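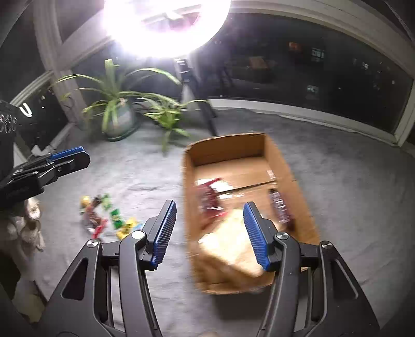
About Studura

Studura is a small research company that teaches robot hands to pick things up. We started with one stubborn question — can a robot learn to handle everyday stuff by copying how people do it, without a robot being anywhere near the lesson? We think it can, and we love showing people how far the idea has come.

Our method is called Plindon. A person works with hand-held grippers, the same two-finger shape our robots have, and does ordinary jobs with them: sorting snacks, packing a box, clearing a rug. Cameras on the grippers record what the fingers see. That recording is what the robot learns from, so the lesson looks the same from both sides.
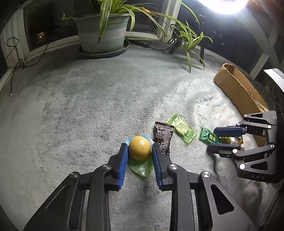
Two grippers and a mixed lot of sweets on the rug, from our packing work.

Snacks are wonderful teachers! Wrappers crinkle and slide, balls roll off, and a thin bar lying flat on carpet is much harder to grasp than it looks. Our first packing model learned from 200 demonstrations and was hopeless with anything shiny. The current one, Xaba, learned from 805, recorded in 11 different rooms, and it copes with packets it has never met before. The change of rooms helped far more than we expected. Plants, cables, bright lamps, dark windows — all of it goes in, and we no longer tidy up before recording.

There is plenty left to do. Xaba still grips soft bags too hard, and handing an item from one gripper to the other works well on some days and badly on others. We write up the bad days too, and those notes get read the most.

We share a building with Doruten, who make the finger pads we use and put up with a lot of requests for new ridge patterns. Our lab is open to visitors on Thursday afternoons. Come and try a pair of grippers yourself (most people need 2 tries to pick up a flat wrapper), and bring a snack we haven't tested.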